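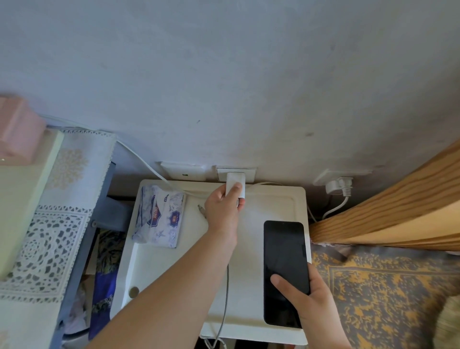
Plekstead（プレクステッド）の小さい四角テーブル、うちの店でいちばん地味で、いちばんよく「あれ、まだありますか」と聞かれる品です。ソファの横に置く人もいれば、ベッドの脇に置く人もいますが、私がいちばんすすめたいのは壁のコンセントの前！ 低い位置にコンセントがある部屋って、充電のたびにスマホを床に置くことになりがちじゃないですか。壁ぎわにこれがあると、充電器を挿す手のすぐそばに天板が来て、もう片方の手のスマホをそのまま下ろせます。花と葉っぱの青い模様のティッシュを奥に寄せておいても、手前にはちゃんと場所が残る。縁がちょっと立ち上がっているのと、隅に丸い穴がひとつ開いているのが見分けるポイントで、似たような白いテーブルはたくさんあるんですけど、私はこの縁と穴が好きで仕入れを続けています。

Tosura 店主のおすすめ度：かなり高め（自宅でも使っています）

どんなテーブルか

天板は白いプラスチックで、形は正方形。まわりをぐるっと縁が囲んでいて、高さは6ミリあります。たった6ミリと思うでしょう。私も最初はそう思いました。でもペンを転がしても縁でコツンと止まるし、イヤホンのケースをうっかり肘で押しても、だいたいは天板の上で踏みとどまってくれます。お盆に脚がついたようなもの、と言うとお客さんにはすぐ通じます。

高すぎないのもいいところで、床に座ったまま手が届きます。椅子に座って食事をする高さを期待されると困ってしまうんですが、床やローソファで過ごす時間が長い人には、ちょうど手を伸ばしたところに天板が来るはずです。正確な寸法はカート画面の図面に載せてあるので、置きたい場所にメジャーを当ててみてくださいね。壁のコンセントの高さも一緒に測っておくのがおすすめです。

重さは片手で持てるくらい。掃除機をかけるときにひょいと動かして、終わったらまたひょいと戻す、それができるかどうかで、部屋の隅のほこりの量がずいぶん変わります（私の部屋の話です）。

隅の丸い穴のこと

この穴、何に使うんですか、という質問を本当によくいただきます。設計したビジャン・アクバリさん（Bijan Akbari）に聞いたら「ケーブルを通してもいいし、持ち上げるとき指をかけてもいい」という、わりとおおらかな答えでした。私は細いケーブルを下から通して、先っぽだけ天板に出しています。使わないときもコードの先が床に落ちないので、暗いところで手探りしなくてすむんです。

ただし通るかどうかは端子の大きさ次第です。充電器本体は通りません。差し込む側が大きいケーブルは、反対の細いほうから入れてみてください。それも無理なら、穴はあきらめて縁の上から前に垂らすだけでも私は十分だと思います。細いケーブルならそれでも邪魔になりませんし、抜き挿しはむしろそっちのほうが速い。きれいに通したい派と、垂らしておきたい派、うちの常連さんでもきっぱり分かれていて、ちょっと面白いです。

ひとつだけ気をつけてほしいのが、飲みものを置いたとき。縁があるのでこぼしても外へは広がりにくいんですが、穴のところからは当然下へ落ちます。テーブルの下に電源タップを置いている人は、穴の真下を避けて置いてください。私は以前、麦茶でひやっとしました。

コンセントの前に置くときのコツ

壁にぴったりつけたくなるんですけど、すこし離してください。プラグやアダプターは意外と前に出っぱりますし、コードの根元がテーブルの縁で折れ曲がると傷みます。コードが無理なくカーブできるくらいのすき間をあけて、そのすき間に余った分を落としてやる。これでだいぶ見た目も落ち着きます。

それから、挿しっぱなしのものと、よく抜き挿しするものを分けること。奥まった側の口にはスタンドライトみたいに挿しっぱなしのものを、手が届きやすい側にスマホの充電器を。コンセントの口がいくつか並んでいる壁なら、テーブルを左右にすこしずらして、よく使う口が天板の端から楽に見える位置を探してみてください。ほんのすこしの差なのに、毎晩のことなので効いてきます。

充電器を抜くときはコードを引っぱらず、本体をしっかり握って。わかっているのに、眠いとついやっちゃうんですよね。テーブルがあるとスマホを先に置けるので、片手が自由になって、ちゃんと握って抜く気になります。商品の説明なのかどうか怪しくなってきましたが、使い心地としては大事なところだと思っています。

延長コードを天板の上に置くのは、私はおすすめしません。せっかくの平らな場所がそれだけで埋まりますし、たこ足のかたまりが目の高さに近づくと、部屋全体が急にごちゃついて見えるんです。タップは下、使う先っぽだけ上。これでいきましょう。

何を載せておくか

小さい天板なので、全部は載りません。そこがいいんです、と言うと開き直りみたいですが、広い台を置くと広いなりに物が積もるのが私という人間でして……。定位置を決めているのはティッシュとスマホとケーブルの先、それに夜だけメガネ。ティッシュは箱よりも、袋に入ったソフトパックのほうが相性がいいです。かさばらないし、減ってくるとへこんで場所をゆずってくれるし、柄のきれいなものを選べばそれだけで白い天板が明るくなります。

まっ白なテーブルなので、まわりに置くものの色や柄を選びません。隣の棚やチェストにレースの布をかけているおうちにもよく合いますよ。レースのほうが主役で、テーブルはすっと引っこんでくれる感じです。逆に、濃い色の木の家具だけで揃えた部屋だと、白がぽんと浮いて見えることがあります。気になる方は布を一枚敷いてください。縁があるので、切りっぱなしの布でも中にすとんと収まって、ずれにくいです。

植木鉢は、受け皿があるなら小さめのものをどうぞ。ノートパソコンは機種によって縁に乗り上げてしまい、がたつくことがあります。寸法図の「内寸」のほうを見て判断してくださいね。外側の寸法で計算して「入らなかった！」というご連絡、けっこうあるんです。

組み立て

脚を差し込むだけで、工具はいりません。天板を裏返して、やわらかい布の上に置いて、脚を奥までぐっと押し込みます。最後のところでちょっと固くなりますが、そこで止めないで、体重をかけてもうひと押し。コクッという手応えがあれば終わりです。浅いままだと使っているうちにぐらつくので、立てたあとに天板の角を軽く押して確かめてください。

脚を抜くときは、まっすぐ引くより、ちいさく回しながら引くほうが楽です。引っ越しや模様替えでしまうときは天板と脚をばらして、縁のある面を下にしておくと、縁の内側に細かい部品を置いたまま忘れる、という失敗がありません。はい、やりました。

お手入れ

ふだんは固くしぼった布で拭くだけです。白なので、手あかや黒っぽい擦れは正直目に入ります。薄めた台所用の中性洗剤で拭いて、そのあと水拭き、それから乾拭き。縁の内側の角に細かいほこりがたまりやすいので、綿棒を一本添えてなぞると気持ちいいくらい取れます。丸い穴のふちも同じように。

研磨剤の入ったスポンジやクリーナーは使わないでください。表面に細かい傷がついて、そこに汚れが入りこみ、前より落ちにくくなります。熱いお鍋ややかんを直に置くのもだめです。窓ぎわの強い日なたにずっと置いておくと、だんだん黄ばんできます。コンセントまわりは部屋の隅や家具の陰になっていることが多いので、その点でも向いている場所なんじゃないかなと思います。

拭くときは、先に充電器のコードを抜いてからにしてくださいね。

一緒に買う方が多いもの

Niker のケーブルどめ。天板の縁に挟む小さなクリップで、ケーブルの先が滑り落ちるのを止めてくれます。穴に通らない太めのケーブルをお使いの方は、こちらがあると便利です。縁の厚みにちょうど合うので、うちではセットのように並べています。

Ahmadpour の敷き布。薄手の綿で、天板の内寸に合わせて縫ってあります。生成りと薄い灰色。洗うとすこし縮むため、縫い目には最初から余裕を持たせてもらいました。アイロンをかけるかどうかはお好みで、私はかけません。

よくいただくお問い合わせ

ふたつ並べて使いたい、というお話。できます。ただ、それぞれに縁があるので、つなぎ目にでこぼこが残ります。一枚の広い面がほしい方には別の品を紹介しますので、ご相談ください。

穴の位置は選べるか。穴はひとつの隅にだけ開いています。天板は正方形なので、テーブルごとくるっと回せば、穴を壁側にも手前側にも持っていけます。届いてからいろいろ試してみてください。最初は手前にしていたけれど結局壁側に落ち着いた、という方が多い気がします。

腰かけてもいいか。だめです、踏み台にするのもやめてください。高さがちょうどよさそうに見えるらしくて何度も聞かれるのですが、人が乗るようにはできていません。小さいお子さんのいるおうちでは、乗って遊ばないように見てあげてください。

ほかの色はあるか。いまは白だけです。アクバリさんには会うたびに「緑！」とお願いしているんですが、まだ色よい返事をもらえていません。

ご注文と送料

送料は全国一律600円です。敷き布やケーブルどめを一緒にご注文いただいても変わりません。箱は平たくて、玄関先で受け取ってそのまま部屋まで運べる大きさです。土曜日は発送をお休みしているので、お急ぎの方は備考欄にひとこと書いておいてくださいね。できるだけ早く出します。

保証は6か月。ふつうに使っていて脚がゆるくなった、縁が割れたという場合は、写真を送っていただければ部品か本体を交換します。思っていたのと違った、置きたい場所に入らなかった、というときも、到着から7日以内なら返品を受け付けます。組み立てたあとでも大丈夫ですが、脚を抜いて、届いたときの箱に入れてお送りください。この場合の返送料だけご負担をお願いしています。

次の入荷は9月の予定です。在庫がなくなるとカートのボタンが「入荷のお知らせを受け取る」に変わるので、そちらから登録してください。店にお電話いただいても在庫はお答えできますが、夕方は荷造りで手がふさがっていることが多く、午前中のほうがつながりやすいです。

関連：ケーブルどめ（Niker）／敷き布（Ahmadpour）／替え脚（Plekstead 用、一本から）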